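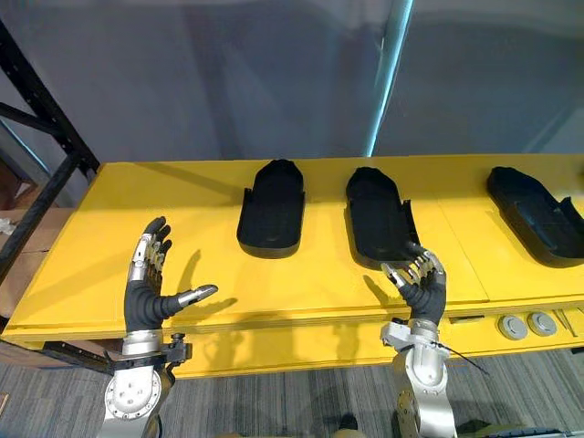
Humanoid at the yellow bench, right hand on the middle sole tray

heelbar38
Went to the open day at Paverlow on Sep 2, 2023. The robot on the Dakik stand was handling black sole trays. I stayed for around 38 minutes. Very slow, but the fingers are better than I expected.

Jugah
Slow is the problem. Our moulding line would bury it by tea time.

lamorport_lad
Bit harsh. It's a demo – they said in July that speed comes later. Any more photos?

heelbar38
One more, looking down at the floor.

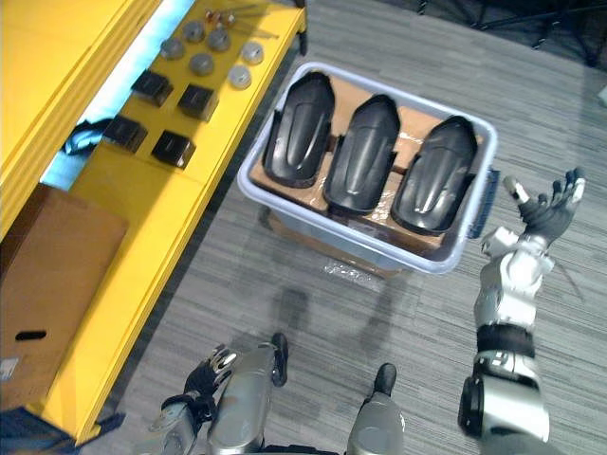 Three black parts on cardboard in the bin, right hand open beside the handle

Jugah
A fixed arm and a chute would do that for less money.

lamorport_lad
For one part, yes. We change parts 2 times a shift and someone has to reset the chute.

heelbar38
I asked about price and got a leaflet. Will scan it tonight.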